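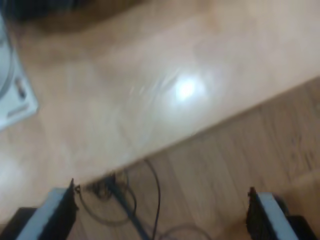 Mivira Two-Finger Gripper Kit, Tabletop Series

Sold by Plovwood Automation Supply
Item: MV-2F Tabletop
Availability: In stock, ships from our Lomham warehouse

Overview

The Mivira kit is a parallel two-finger gripper with a wrist camera mount, sized for small arms working at tables, counters and light benches. It is meant for teams recording handling tasks in ordinary rooms, and for small shops that pick and place a mix of household-size parts. The fingers open and close together on a single motor. Each finger is pale gray-white with a black textured pad on its inner side, and the body behind the fingers is dark.

The gripper is delivered assembled and tested. Most customers have it on an arm the same day it arrives. You will need a 4 mm hex key and a free USB port on the control computer.

What is in the box

Gripper body with motor and driver board
Two fingers, pads fitted
Four spare textured pads
Wrist camera bracket (camera sold separately)
Adapter plate and mounting screws
Power cable and data cable
Six hook-and-loop cable ties
Printed quick start sheet

Specifications

Opening, full stroke: 114 mm
Maximum grip force: 40 N
Weight with adapter plate: 600 g
Supply: 24 V DC
Connection: USB serial
Drive: single motor, both fingers linked
Pads: black textured rubber, replaceable
Use: indoor, dry conditions only

Fingers and pads

The pads run along the inner face of each finger and end in a small point at the tip. The point helps with thin items lying flat, such as a card or a cable on a table. Wider items should be taken further back on the pad, where the finger bends least.

Pads wear first at the tip. Change both at once so that the two sides grip the same. To change a pad, open the gripper all the way, turn off the power, peel the old pad back from the tip and clean the finger face with alcohol. Press the new pad on from the base upward and leave it for an hour before gripping anything heavy.

Do not use pads from the older Masanja gripper. They are the same length but thicker, and the fingers will not close fully.

Camera bracket

The bracket holds a small camera behind the fingers, looking forward through the gap. Both fingertips stay in view at any opening, along with whatever is between them. The bracket tilts and locks with one screw.

The camera moves with the wrist, so picture quality depends a good deal on arm speed and light. A fast sweep over a tabletop will smear the wood grain and the edges of objects, and a glossy top will throw back an overhead light as a white spot. If your work depends on sharp images, slow the arm near the target, shorten the exposure, and move the lamp to the side. We suggest running at 30 frames per second to start with.

Cables

Both cables leave the rear of the gripper body. Tie them to the arm at each joint with enough slack for full rotation, and check the slack by hand before the first powered move.

Look below the table as well as on top of it. Loose cables on the floor or hanging near a table edge can be caught by the fingers when the arm reaches past the edge. Keep them out of the working area or set a lower limit in your motion software. The gripper can't tell a cable from any other object and will close on it with whatever force you have set.

Compatibility

The adapter plate has a four-hole pattern that fits all Plovwood tabletop arms. A blank plate is available for drilling to other patterns. The driver runs on Linux and Windows. The earlier Masanja driver does not work with this gripper, but position files recorded with it can be imported. Firmware released in February or later is needed for force control.

Warranty and returns

The gripper body and motor are covered for one year. Pads, cables and cable ties are wear parts and are not covered. Unused kits may be returned within 30 days in the original box. Opened kits are accepted if no holes have been drilled in the adapter plate.

Spare parts

Pad set, four pieces
Finger pair with pads
Blank adapter plate
Camera bracket
Replacement data cable

To order spares, give the serial number printed on the underside of the gripper body. Orders placed before noon leave Lomham the same working day.

Page updated 11 Jun 2019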